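Rudder off, rudder on

The rudder came off the Flirovau at the end of June, after I pressed a thumb into the fabric near the trailing edge and it stayed dented longer than I liked. The punch test put it below the line on one side and just above it on the other. The airplane has been parked outside for a good part of its life, and the side that failed is the one that faces the afternoon sun on our tiedown.

Stripping took one evening. Under the old fabric the structure was in better shape than I expected. Three ribs had surface rust where the tape had held moisture, and there was a small crack in the paint at the lower hinge that I spent a long time looking at under a magnifier. It was in the paint only. I cleaned the rust back to bright steel, primed with two coats of Enance epoxy, and let it sit until the smell was gone.
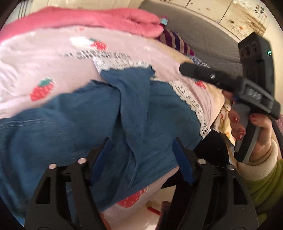

Polyester fabric goes on slack, and people who have not done a cover before tend to pull it too hard at this stage. All you need is for it to lie without big wrinkles at the glue line. Slack cloth shows every fold: the blue one lying across the pink strawberry print has soft creases all through it, and no amount of smoothing by hand would make a piece like that behave like a drumhead. Airframe fabric gets there with heat. The iron does the work, in stages, and the temperature has to be checked with a thermometer at the soleplate. The dial on mine was wrong by enough to matter, so I marked the true settings on a strip of masking tape.

I ran the first pass low, over the whole surface, both sides. Then I went up to 300 degrees Fahrenheit and worked from the middle outward, turning the rudder over after every bay so one side did not get ahead of the other. A rudder is a light frame and it will twist if you tighten one face first. I checked it with a straightedge between passes and found no bow. The final pass was at the temperature in the manual, which I am not going to repeat, as you should be reading yours and not mine.

Rib lacing is slow and I have nothing useful to add about it. My knots on the second side are better than on the first. Auður Ragnarsson came over from the next hangar, looked at the first side, and said the spacing was fine and the tension was uneven. I cut out the worst of them and did them again.

The hinge bolts were the only parts delay. Trivex shipped the wrong grip length, then the right one.

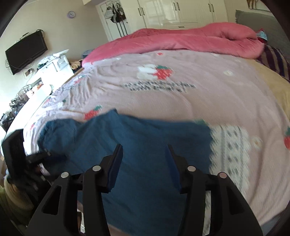

Kvaran, November 2022

The rudder is back on the airplane. Total time on the job was some 40 hours, of which a surprising share was sanding and waiting. I had hoped to fly by the end of summer, but the final paint coats would not lie flat in the humidity and I stopped until the air dried out.

Finished weight is slightly over the old one. I put that down to the silver coats, where I was generous. Balance was checked on the bench before installation and is within limits. Cable tension was reset, travel measured at both stops, and the new safety wire inspected by someone other than me.

First flight after the work was two trips around the pattern in light wind. No vibration, and the pedals feel the same as before. The ball sits a hair to the left in cruise, as it did with the old cover, so the bent trim tab is still the likely cause. I will look at that next. The elevators passed the punch test but not by a wide margin, and I have already ordered fabric for them.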